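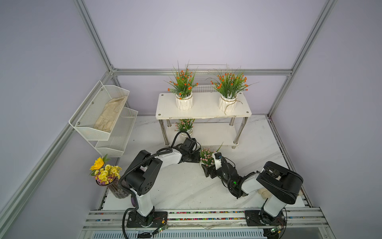
Objet : Re: Règles pour les cellules à deux bras, version de décembre
De : Wenceslao Mansilla
Date : lundi 16 décembre 2024
À : liste Drirnley-manip

Bonjour à toutes et à tous,

Je réponds à Valentina dans le fil.

Valentina Urrutia a écrit :
> Le point 4 du document Lutus demande une zone commune déclarée dès que
> deux bras partagent un rail. Est-ce que cela vaut aussi pour les tâches
> où un seul bras saisit l'objet et où l'autre attend ?

Oui. Le point 4 ne regarde pas la tâche, il regarde la portée. Si les deux pinces peuvent se rejoindre au milieu du sol, comme dans la cellule aux murs lavande avec les plantes artificielles, la zone est commune et il faut la déclarer, même si le second bras reste en attente.

> Et pour le décor ? On a des vases et des pots partout, faut-il tous les
> entrer dans le modèle de collision ?

Tout ce qui est rigide et à portée d'un bras, oui : table, étagères, panier mural, pots, vases. Les tiges et les feuilles peuvent être couvertes par un volume englobant, à condition de prendre 147 mm de marge au-dessus du pot. Les objets souples (gants, ficelle) ne sont pas modélisés mais doivent figurer sur la fiche de cellule.

> Dernière chose, les câbles.

Le texte actuel est trop vague, je suis d'accord. Je propose ceci pour le point 7 :

« Les câbles extérieurs sont contrôlés bras déployé et bras replié avant chaque série. Une boucle qui descend sous le rail est fixée ou signalée. Les cartes montées près des bases restent accessibles sans déplacer les bras. »

Chez Breltosach, ils ont relu 538 fiches et le champ « câbles » était vide dans 147 d'entre elles. Je voudrais donc le rendre obligatoire.

Merci d'envoyer vos remarques sur la liste, en rappelant le numéro du point. Pour le site Quezada, le point 9 reste ouvert et je n'y touche pas dans cette version.

Wenceslao Mansilla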